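March 15, 2022

So I finally signed up for judo at Bestport, eleven years after quitting the first time! I'm the oldest white belt on the mat and I don't mind one bit (okay, maybe during the warm-up).

The first month is nearly all falling. Back falls, side falls, then the rolling one I still can't do on my left. We did 200 of them last class, and my neck let me know about it the next morning. Tuck your chin, people!

I bought a Rondness gi, which shrank a full size in the wash, so now I wear a borrowed Wullex with sleeves down to my knuckles. Super easy to grab, as my partners keep pointing out.

There's a small in-house tournament in August and I've put my name down for the beginners' group. I have eight throws to learn before then and so far I like two of them.

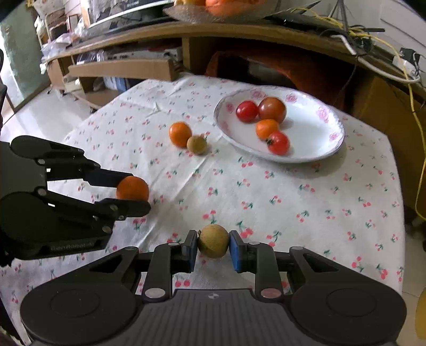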